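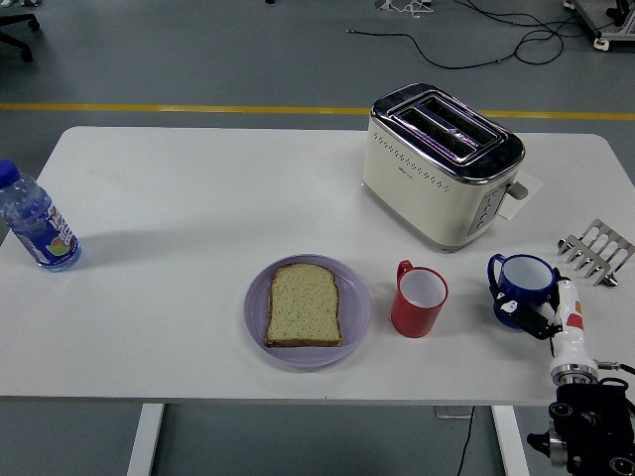 *Breakfast table: bread on the lavender plate, red and blue mugs, and the toaster at the back.*

# Breakfast Table FAQ - Akthorpe House

These are the questions guests and new residents ask most often about the self-serve breakfast table on the ground floor. If yours isn't covered, leave a note at the front desk for Fitriani Ismail, who looks after the breakfast supplies. Last updated June 19, 2018.

## Hours and access

### When can I use the table?

From 6:30 to 10:00 every morning. Bread and spreads go back in the pantry at 10:00. You can still use the toaster after that if you have your own bread, up until noon.

### Is breakfast included in my stay?

Yes, for everyone staying in the house, including weekly guests. Day visitors pay 2 dollars at the desk, which covers toast, spreads and one hot drink.

### Do I need to sign up?

No. If you are coming with a group of more than 7 people, tell the desk the evening before so we can put out a second loaf.

### Can I take breakfast up to my room?

Drinks, yes. Toast, please eat downstairs. We had ants on the second floor last August and it took most of the month to get rid of them.

### Where do I sit?

The dining room next door has seats for 23. The breakfast table itself is for preparing food. Please don't pull a chair up to it, even when it's quiet, as people need the front edge to reach the plates.

## Bread and toast

### What kind of bread is there?

A seeded sandwich loaf most days and a plain white loaf as the second choice. They come from the Tambunan bakery on the corner. When Tambunan is closed we buy whatever the supermarket has, and you will probably notice.

### Is there gluten-free bread?

Yes, in the freezer in the pantry, in the box marked GF. It should not go in the shared toaster. Ask at the desk for the toaster bags, or for the small toaster we keep in the cupboard for this purpose.

### How many slices can I have?

There's no limit. Take one or two at a time and come back for more. Bread left out on a plate dries out quickly and we end up throwing it away.

### Which setting should I use on the toaster?

Start at 3 for the seeded bread and a little lower for white. The second round always comes out darker than the first, so set it a notch lower if someone has just used it. Frozen bread needs about one full setting more.

### Can two people use the toaster at once?

It has two slots, so yes, if you both want the same setting. Otherwise take turns.

### My toast is stuck. What do I do?

Switch the toaster off at the wall and pull out the plug. Wait a few minutes, then turn it over above the sink and shake gently. Don't put a knife or fork in the slots, plugged in or not. If it still won't come out, leave the toaster unplugged and tell the desk.

### Can I put a bagel in?

A thin one, cut in half. Thick bagels jam. The same goes for hand-cut bread from a round loaf.

### Can I toast something with butter or cheese on it?

No. Butter runs down onto the elements and smokes the next time someone uses it. There is a broiler in the main kitchen for cheese on toast.

### Who empties the crumb tray?

The kitchen staff empty it each evening. On a busy morning it can fill up sooner. If you smell burning and your own toast looks fine, that's usually the tray - switch off and let us know.

### Why is the toaster at the back?

So that nobody leans over it to get a plate, and so the cord stays off the front of the table. Please put it back there if you slide it forward to see the buttons.

## Plates and mugs

### Which plates are for toast?

The lavender ones with the raised rim. The rim keeps the crumbs on the plate, at least for the first slice. Larger dinner plates are for evening meals and stay in the main kitchen.

### Does it matter which mug I use?

For most people, no. We do ask that tea and coffee drinkers use the blue mugs and that the red ones be kept for anything made with milk, such as cocoa or warm oat milk. Jozef Verbruggen in the kitchen started this when we had several guests with dairy allergies, and we have kept it up. All of the mugs go through the same hot wash, so a mix-up is not a disaster. If you have a serious allergy, ask for one of the sealed sets from the pantry.

### Can I bring my own mug?

Sure. Wash it yourself and take it away with you. Mugs left behind for more than a week go on the free shelf.

### Are the mugs safe in the microwave?

Yes. The handles can get warm after two minutes or so. Check before you lift one out.

### Where do dirty dishes go?

In the gray tub on the cart by the dining room door. Scrape crumbs into the compost pail first and pour leftover drinks down the sink. Please don't put used plates back on the table, even if you only had dry toast on them.

### I chipped a plate. Should I tell someone?

Yes, please. You won't be charged. Plates and mugs come from Tistora in mixed cases, and Fitriani likes to know what is short before she places the next order. Chipped pieces should go straight to the desk and not into the tub, where someone could cut a hand on them.

## Drinks

### What is there to drink?

Coffee and black tea from the counter in the dining room, plus tap water, milk and oat milk. Juice is put out when we have it, usually apple or orange.

### Can I leave my water bottle on the table?

While you make your toast, of course. Keep it at the end away from the toaster and with the cap on. Bottles still there at 10:00 are moved to the lost and found box and kept for 7 days. Opened drinks are poured out.

### Can I fill my mug and then make toast?

It's easier the other way around. If you do have a full mug with you, set it down well in from the front edge. Most of our spills come from mugs being knocked by someone's sleeve.

## Cleaning and care

### What should I do when I'm finished?

Brush your crumbs into your hand, wipe your spot with the blue cloth, and rinse the cloth. That's all we ask.

### What can I use on the tabletop?

Warm water with a drop of dish soap. The top is white, so coffee rings and jam show right away, but they wipe off easily if you get to them the same morning. Please don't use scouring pads or bleach. For turmeric and berry stains the kitchen has a paste cleaner made by Wornasier, and we'd like to apply that one ourselves.

### What about spills on the floor?

The smooth gray floor gets slippery with even a little water on it. Wipe it up right away. The mop is behind the dining room door.

### What is the yellow stripe for?

It marks the walkway behind the table. The table should stay on its own side of the line so carts and strollers can get by. Bags and shoes should stay off it too.

### Can I move the table?

Please don't without asking. It is lighter than it looks and slides easily, which is how we lost nearly a full case of plates one winter.

## Supplies and costs

### How much does the breakfast table cost to run?

Last year we spent 570 dollars on bread and spreads together, after the discount Tambunan gives us on day-old loaves. Coffee and tea are in a separate budget.

### Can I donate food?

Unopened jars of jam, honey or peanut butter are welcome. Write the date on the lid and hand them in at the desk. We can't accept homemade preserves or anything already opened.

### Can you get a bigger toaster?

We looked at a four-slot model and decided against it. The table shares a circuit with the coffee machine, and the two together would trip the breaker. If the wiring is redone we'll look at it again - requests can go in the book at the desk.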